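Keeping a small kitchen in order when you cook every day

My kitchen is small. It has one window, one counter and a stove which is older than me. I cook in it two times a day, and for many years I was always angry with it. Then I began to write down the things that helped, on the inside of the cupboard door, and this page is made from those notes. I have put the notes in the order of a normal cooking day.

Before you start

Empty the sink first. It does not matter if the dishes are washed or only stacked on the side, but the sink must be free. When I start with a full sink I have no place to drain the pasta, and I end by holding the hot pot in one hand and moving plates with the other.

Fill a small bowl with warm water and one drop of dish soap and leave it beside the stove. Spoons go into it as you use them. Change the water when it gets cloudy.

Put the garbage close to you. I use an old mixing bowl for peels and onion skins and carry it to the bin one time, at the end.

Cutting boards

A board that slides is dangerous. Lay a damp kitchen towel under it, folded flat, and it will stay. A dry towel slides almost as much as the bare board.

For the smell of onion and garlic, rub the board with coarse salt and half a lemon, wait 10 minutes, then rinse with cold water. Wash the board on both sides, also when you used only one. If you wet one side only, the wood bends, and then it rocks on the counter forever. Stand it on the long edge to dry.

I oil my board in January and again in summer. Use food-grade mineral oil. Olive oil gets sticky and after some weeks it smells old.

Rice, beans and flour

Keep them in jars with a good lid, and write the cooking time on the lid with a grease pencil. I bought a set of Gura jars and the rubber rings are still good, but any jar from pickles will do the same work if you boil the lid to remove the smell. Do not fill a new bag on top of the old rest. Pour the rest into a cup, put the new flour in, and the old flour on top.

If you have seen small moths even once, freeze every new bag of flour for 2 days before it goes into the jar. Let it come back to room temperature closed, or water will form inside.

For one big pot of beans I soak 700 grams overnight with a spoon of salt. What we do not eat I freeze flat in bags. Flat bags stand in the freezer like books and they thaw much faster than a block.

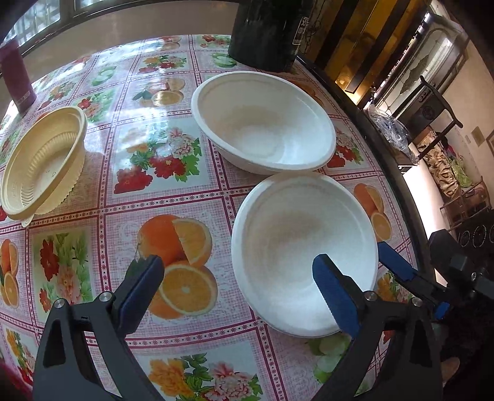
Cerstead, 21 November 2020

After I put the first part of this page online I received many letters about bowls, so I add a part about them.

Bowls made of pressed pulp are useful when many people come to eat. They are stiff enough for salad, bread, nuts and dry rice dishes. With soup you should be more careful. Test one bowl with hot water the day before and look under it after the time of a meal. Some makes hold well, others become soft at the bottom. Keep them in their wrapping in a dry cupboard, far from the kettle, and take out only what you need. For composting, read what the package says and ask your town, as the rules are different from place to place.

Ceramic bowls that stick together: never pull or twist. Put ice water in the upper bowl and stand the lower one in warm water. Wait, and they separate alone. Be patient with this, for the difference in temperature must be gentle, and a bowl with a fine crack may break.

Gray marks inside white ceramic bowls come mostly from metal spoons. Baking soda with a little water, made to a paste, takes them away. Rub with a soft cloth in small circles. If the glaze is old you may need to repeat it.

Wooden salad bowls want the same care as the board. Do not leave them with dressing overnight.

The stove and the pots

When a pot is burned, cover the bottom with water, add two spoons of baking soda and let it simmer until the black part moves under a wooden spoon. For a very bad pot I have needed over 100 grams of soda and two evenings. Do not do this with aluminum, it turns dark.

Wipe the stove when it is a little warm, not hot. Fat comes off easily then. I use Ollell soap flakes melted in water, but normal dish soap is as good.

Dishcloths

Take a clean cloth every morning. A wet cloth should hang open and never lie in a ball behind the faucet. I wash mine with the towels, hot, and without softener, which makes the cloth refuse water.

The sponge I cut in two halves when it is new. One half is for plates. The other has a cut corner and is for the sink and the floor, so they are never mixed.

Questions I still have

I did not find a good way to clean the thin space between the stove and the counter. A ruler with a cloth around it, held with a rubber band, is what I use now. The Matos brush that a reader recommended is too thick for my kitchen. If you know a better tool, please write to me.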